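December 30, 2020

# Kitchen tips from the Plendia open day

Plendia opened its doors in December to show what its robots can do with a table of kitchen things, and I went for the coffee. I came home with tips. I hadn't planned on that, but when you watch an arm think over a plate long enough, you start to have opinions on your own cupboards.

**Clear the landing spot first.** The demonstrator said the hardest part of moving a cup is having somewhere to put it. I have lived with my kitchen for years and still carry a hot pan in circles looking for a free patch of counter. Pick the spot, then pick up the pan.

**Leave a hand's width between things.** Grippers hate a crowd. So do elbows. If you have to move two items to get at a third, the third one lives in the wrong place.

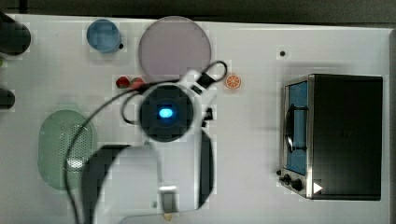 **Go slow at both ends.** According to the handout (256 pages, and I read 10), the program they run, called Drumeo, moves quickly through the middle of a reach and crawls at the start and finish. I do it the other way around, and my mugs have the chips to prove it. Try it next time you unload the dishwasher. You'll feel ridiculous and break less.

**Come at it from above.** Small, soft food such as berries gets squashed when you rake it sideways into your palm. Straight down, light pinch, straight up. Works on cherry tomatoes too.

**Tie up your cords.** Every appliance cord on my counter used to run across the place where I chop. A twist tie and a stick-on hook behind the toaster fixed it. Total cost: less than parking at Plendia.

**Practice with the fake stuff.** Toy fruit can be dropped 100 times and nobody has to mop. If you're teaching a small child to set the table, start with the play dishes and promote them to china when they've earned it. I'm still waiting for my own promotion. 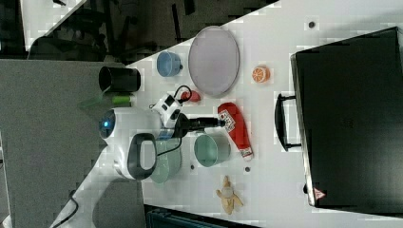 *Lavender plate, toy orange slice, toy banana, and the arm pointing at something red.*

**Lay cups down if they wobble.** Light plastic cups tip over the moment you look at them. In the picnic box I now lay them on their sides from the start and wedge a dish towel along the row. Stacking is neater, until you need to pull two of them apart with cold hands.

**Fold cloth before you grab it.** The woman next to me asked whether the arm could fold laundry. The answer took 90 seconds and had the word "eventually" in it twice. Cloth is hard because it changes shape when you touch it, which explains my fitted sheets. Fold in half on a flat surface first, smooth it, then lift.

**Give everything one home.** They keep a chart on the wall, put out by a firm called Wieser, with an outline for every tool. I copied the idea for my utensil drawer with shelf paper and a marker. The potato masher has no outline. It never fit in that drawer and I've stopped pretending.

There was also a talk on something named Zerkudier, but it overlapped with the cookies. Go early if they hold another one, and wear warm socks, as the floor is freezing. The coffee was fine.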